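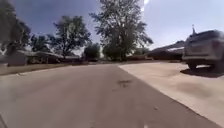 Fernadby was laid out for cars, and its streets have never pretended otherwise. The subdivision has 658 houses, nearly all of them one story, on streets wide enough for a moving van to turn without much trouble. There is no paint on most of the pavement. Where a driveway comes down, the pale concrete spreads out to meet the asphalt, and on a bright day the line between the two is easy to follow, even past a parked pickup. Residents call that spread the apron, and so does the town code. For most of the past year it has been the chief subject of public meetings.

The question is who pays to fix it. The street belongs to the town. The driveway belongs to the homeowner. The apron lies in the public right of way, but the code makes the owner responsible for its surface. When the town announced in April that it would resurface Mirani Drive, letters went out asking owners to repair damaged aprons first.

"I read it three times," said Aurelia Hauser, who has lived on Mirani for 57 years. "I thought the whole thing came with the road."

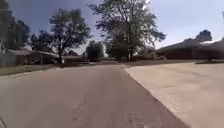

Her estimate from Dreleter Paving was $1,965. A neighbor with a narrower drive was quoted $1,243. Both prices covered breaking out the old slab, hauling it off and pouring a new one with a joint at the street. Hauser has put hers off until spring.

Cledwyn Pritchard, who runs the crew at Dreleter, said most of the aprons he looks at could last many more years. Concrete cracks, he said, and a crack alone is no reason to replace it. He looks for a slab that has dropped below the edge of the road, or one that rocks when a truck rolls over it.

"If water sits there, call me," he said. "If it's only ugly, leave it."

The seam gets less attention than it should. Asphalt and concrete swell and shrink at different rates, and a gap opens where they touch. Grit fills it, then weeds. Pritchard seals that line on every job and tells owners to check it each fall. 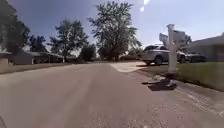
A white post stands at the edge of a lawn, near where a driveway meets the street.

Anything planted close to the curb can complicate the work. Posts, stone borders and sprinkler heads all sit in the strip the crew needs for its forms. Dreleter will take a post out and reset it for a fee, though Pritchard would prefer that owners do it themselves. Hauser plans to ask her nephew.

The town has offered one concession. Owners on Mirani and on Lustine Court, the next street on the list, may spread the cost over two years of tax bills. The deadline to sign up is December 27, 2020. Curb and gutter work stays with the town.

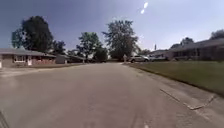 Curb and gutter run along the lawns on the right side of the street.

Resurfacing itself should take four days a block. Cars will have to be off the street and out of the driveways by seven in the morning, and mail will be held at the post office until the asphalt has set.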